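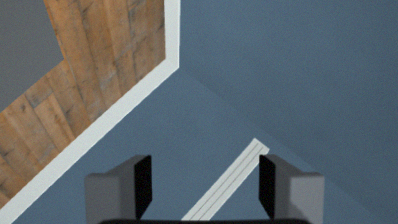

Notes from our Thursday visit to Vimmont, 5 March 2020, for everybody in the intro automation section (and for the three of you who missed the bus to Werkalville – read these twice). The demo we spent most of our time on was the simulator, so start your write-up there. Remember that a wrist view tilts with the wrist. With the gripper open and nothing between the fingers, you got blue walls and plank floor leaning off at a slant, and half the group wanted to know what was wrong with the room. The room is fine! Your job in question one of the worksheet is to work out which way the wrist has turned, using the baseboard as your guide.

We had almost 30 minutes at the screens before the talk, and I loved how many of you went straight for the assembly task. The project is called Drokerix, and the idea is to practice putting small parts together in simulation before anyone risks real hardware on it. Gears are a nice choice for this, I think, because a gear that's a hair off its line just won't go where you want it.

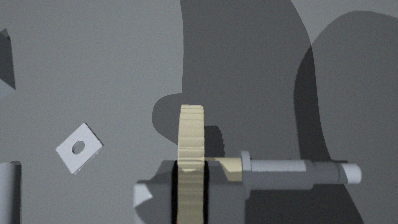
Shadows came up in the talk too, and I want you to write a paragraph on them. A dark patch on a gray surface can look a lot like a part, or hide the edge of one, and a program that finds edges has to cope with that. Try to think of 3 ways you could tell a shadow from an object if all you had was the picture stream.

Somebody asked about Öztürkmen, the other site on the handout map. We're not going there this term, sorry – maybe in December.

Worksheet is 5 questions, one page is plenty, sketches welcome. Bring it to the next lab along with your visitor badge if you walked off with it (I did).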